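Why Can We See Through Some Things?

Light and Materials: Information for Young Readers

Light travels in straight lines. It comes from the Sun, from lamps and from screens, and it keeps going until it meets something. What happens next depends on the material in its path.

Scientists sort materials into three groups. The names are long, but each begins with "trans" or "opaque", and they become easier with practice.

Transparent materials let nearly all light pass straight through. Clear glass, clean water and air are transparent. Objects on the other side look sharp.

Translucent materials let some light through but scatter it in many directions. Tracing paper, frosted glass and thin cloth are translucent. Objects on the other side look pale or blurry.

Opaque materials let no light through. Wood, metal and brick are opaque. They either soak up the light or bounce it back.

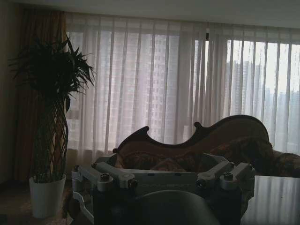
Sheer curtains let daylight in. Tall buildings show faintly through the cloth.

Why does cloth scatter light?

Cloth is made of threads that cross over and under one another. Between the threads are tiny gaps. Light that reaches a gap passes through. Light that strikes a thread may be soaked up, or it may be sent off at a new angle. When the threads are fine and the gaps are wide, more light gets through. When cloth is folded, light must pass through more than one layer, and the folds look darker.

The colour of the thread matters too. White thread scatters most of the light that reaches it. Black thread soaks up most of it.

Shiny and dull

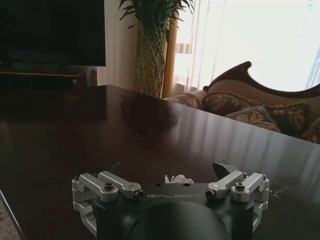

Text by Folke Sandberg,
Education Officer, Terkumska Science Centre

Opaque materials do not all look the same. A smooth, polished surface bounces light in an orderly way, and we call it glossy. A rough surface bounces light every which way, and we call it matte. Polished wood may be glossy even when it is very dark in colour.

What is the colour of light?

Sunlight looks white, but it is a mixture of colours. Each colour has its own wavelength. Wavelengths are measured in nanometres, and a nanometre is one-billionth of a metre. Red light has a wavelength of about 700 nanometres. Violet light has a much shorter one.

Try it at home

You will need a torch, a white wall and 10 materials from around the house. Ask an adult before you borrow anything.

Darken the room. Hold each material between the torch and the wall. Write down whether it is transparent, translucent or opaque. Then fold the thinnest cloth in half and test it again.

Never look straight at the Sun, even through cloth or dark glass.

Words to know

Scatter: to send light off in many directions.
Reflect: to bounce light back.
Absorb: to soak up light.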